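October 25, 2020

So I've finally done the thing I've been threatening to do since we moved to Tarkthorpe, and learned to make my own noodle broth. Proper broth, the sort that steams up every window in the house and makes the post lady ask what's going on in there.

Blame Hường Ngô for this. She lives up the hill from us and brought a tub of hers round when I had that horrible cold, and I ate it standing at the cooker in my dressing gown and very nearly cried. I asked for the recipe and she laughed at me. There isn't one, apparently! There's a big pot, there are bones, and there's a lot of going back to have another sniff. She did write me a shopping list on the back of an envelope though, and I've been carrying it about ever since like a love letter.

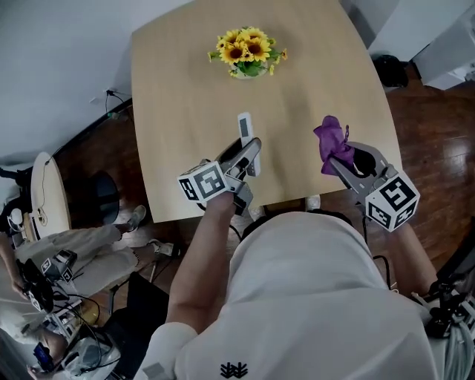 The onions were my first mistake. You're meant to char them, along with the ginger, until they're black on the outside, and I lost my nerve at light brown (we've got a very jumpy smoke alarm). The broth was fine but it tasted a bit... polite? Second go, I opened the back door, stuck them under the grill for a good 30 minutes and let them get properly ugly. Completely different soup. Sweet and smoky, and the colour of strong tea.

My other mistake was star anise. I love the smell, so I chucked in a whole handful, and for two days everything we ate tasted of cough sweets. Hường says two is plenty for my pot. I'd have sworn she said ten.

Oh, and skim it! The grey foam that comes up at the start is grim and it really does need to go. I put the radio on and stand there with a big spoon, and I've come to quite like that bit.

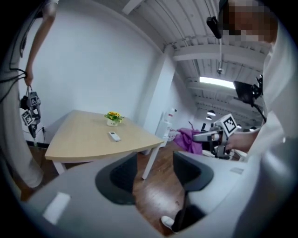

## Where I got everything

The bones came from the butcher by the bridge, who let me have them for next to nothing and wanted to know what kind of dog I'd got. Noodles and fish sauce were from Đỗ, the little shop behind the station, where Kiều Đào on the till talked me out of the wide noodles and into the thin ones. She was right, the wide ones would have gone to mush with the way I cook.

Next I want to try it with chicken, and I've still got half a bag of star anise to get through, so if anyone has a biscuit recipe that uses it, please stick it in the comments.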